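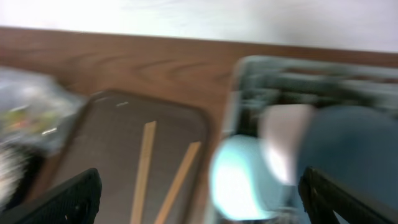 Who should be allowed to repair a farmer's harvester?

The person who owns it, or whoever that person cares to ring. The law should make the manufacturer hand over the software and manuals on fair terms.

I put the answer up front so that anyone from a machinery company can stop reading and get on with drafting the letter.

My own education on the subject came in November, mid-afternoon, with a storm building to the west and half a paddock of barley still standing. The header stopped. The screen offered Fault 753, which the handbook explained as "contact your dealer". My dealer is in Nududcombe, 2 hours away on a good road, and we don't have a good road. The technician was booked out. He came the next morning, plugged in a laptop, cleared a sensor warning and plugged out again. It took him 10 minutes and cost me $2,000, most of it travel, and I made him a cup of tea as well.

He was a nice bloke. I have no quarrel with him. My quarrel is with the laptop, or more exactly with the licence inside it, which I am not permitted to buy at any price.

Rice and pistachio shells on a black tray. 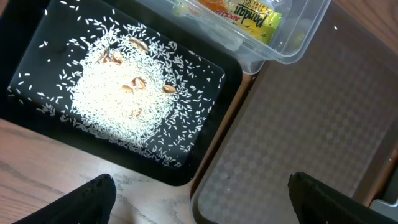 Now, the makers have their reasons, and they tell them well. Safety is the first. A farmer with access to the settings might do something silly, they say, and I can't argue, having met farmers. But I am already trusted with the chainsaw, the auger and the bull. My neighbour Jolanta Wróbel rebuilt a gearbox on her kitchen table over one wet winter and the thing has run ever since. She is considered too dangerous to reset a seat switch.

Then comes emissions. Let us into the code, the argument goes, and we'll all be switching off the exhaust controls by teatime. Some would. We also have rules against that, and people paid to enforce them, and you could lock that part of the system and leave the rest open.

The third reason is the dealer network, and this one I take seriously. Country dealers train apprentices and sponsor the netball. Chidubem Isah, who runs the independent workshop at Tilevard, trains apprentices too, and could have been at my gate before the rain. He'd have needed a code reader that talks to the machine.

White cylinder, rounded at the top.

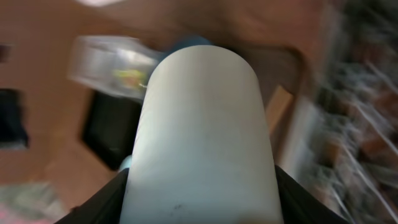 What we've been offered so far is a voluntary code of conduct. I've read it. It promises that manufacturers will supply repair information "where commercially appropriate", and it leaves them to decide where that is.

Car owners got a proper law. I would like the same one with bigger tyres, plus a fixed time limit for supplying parts and a fine that a large company would notice. The member for Thorlacius says he's listening. He was listening at the last field day too, with a sausage in each hand, and I've written to him again this week with the invoice attached.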